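Spent the morning at the Pristari open day, where they let the public stand near the robots. A thread. 1/

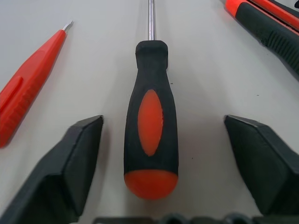
The arm's view of a screwdriver, open fingers on either side. #Pristari #openday

2/ The arm is called Flaro. Our host, Josphat Koech, kept saying "he," then correcting himself to "it," then giving up before the coffee break.

3/ The job: pick up a screwdriver, put it in a tray. I have done this myself, without funding.

4/ Koech says they ran it 600 times before letting us in. Asked how many went well. "Many." Good answer. I'm going to use it on my dentist.

5/ The wrist camera goes up on a big screen so you can follow along. Grown adults leaning in like it's a penalty shootout. A man behind me whispered "go on, go on" to a gripper.

6/ First try: fingers come down, fingers close, screwdriver goes up. Applause. Second try: screwdriver goes up, then comes down again without being asked. Louder applause.

7/ Annunziata Benedetti from the software side explained the difference between the two tries. I wrote down "friction" and underlined it twice. That's my whole note.

8/ Kid in the front row: "Can it use the screwdriver?"
Koech: "That's another department."

9/ They let visitors drive it for five minutes each with a controller. I got to 80 percent of the way there and then parked the arm in what the safety guy called "a creative position." Big red button got pressed. Not by me.

10/ Lunch was sandwiches, handed out by people. Next open day is in January and I've already signed up, mostly because I want another go with the controller.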